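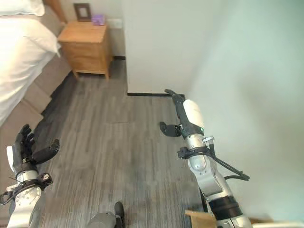 17th September

Cabinet 2, the Rana board, continued from the last entry.

Started with the joystick complaint. Halima wrote on the card that player 1 "drifts up" in the menus and that it is worse after the cabinet has been on for some time. I measured the four microswitches with the stick at rest. Up was open, as it should be, but when I pressed the lever lightly to the side it closed for a moment. The actuator is worn on one side. I changed it for one from the Drulport spares box, and also the spring, because the old one was shorter than the new by almost two millimetres. No drift in twenty minutes of menus. I leave the card open until Halima has tried it herself.

Then the high score table, which is the real problem. Scores are kept after a restart but not after the mains is taken away. Benedek believes it is the battery. I measured the battery and it is good, so I looked at the voltage on the memory chip with the mains off, and it was almost nothing. So the battery is good but it does not arrive. There is a small diode between them and one leg has a grey ring in the solder. I heated it again with fresh solder and now the voltage is there.

Test: played three games and entered the scores 3,649, 3,786 and 1,963 (the last one is me, I am still bad at this game). Switched off at the wall, waited 60 minutes, switched on. 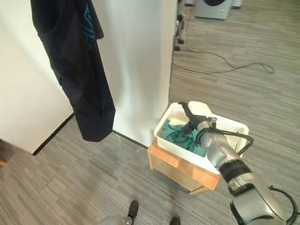

All three scores came back in the right order. The initials came back too, except that the third letter of the first name is now a full stop. I do not understand this. Either I entered it wrong or one memory cell is weak. To be repeated with the mains off for a whole night.

Sound: there is still a hum at low volume. It goes away when I disconnect the marquee light, so I suspect the ground wire which they share. Eluned had the same on the Coltesside cabinet in May and she made a separate ground for the amplifier. I will ask her which point she used before I drill something.

Not done today: the coin door, the cracked button on player 2 (we have only red ones, it must be yellow), and the picture, which is still a little too wide on the left side. Nesrin says the width coil on this monitor is very stiff and the core breaks easily, so please do not turn it with a metal tool.

Parts used: 1 actuator, 1 spring, solder. Dilek, the spring was the last one. Can you add five to the next Jestance order, the medium type?

Left overnight with the plug out. Scores to be read tomorrow before anybody plays.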